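3.2 What settles on a shared table

The large tables surprised us most. Across the 149 surfaces we logged at Conneely, the wooden tabletops were the ones that filled from the outside in, and they did so with a regularity we found delightful. People put things down at the rim and kept the middle clear – even on tables where nobody had a fixed seat. Fabric items and straps tended to end up together, one on top of the other, while cables kept company with whatever they were plugged into.

Figure 4 is a good case. The black strap lies looped over a piece of pink fabric at one side of the table, a tangle of small dark things has gathered along the far end, and a broad stretch of bare wood remains between them.

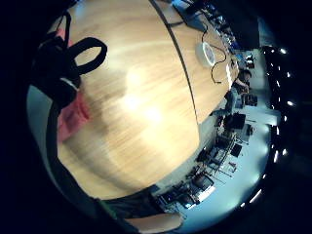

Figure 4. A wooden tabletop in a shared office, with a looped strap, pink fabric and a coiled black cable.

3.3 Seams and borders

Of the large tables, 13 were divided by a seam. We had expected people to treat the join as a border, and at Zeltden they did, wonderfully strictly. At Conneely belongings strayed across it freely.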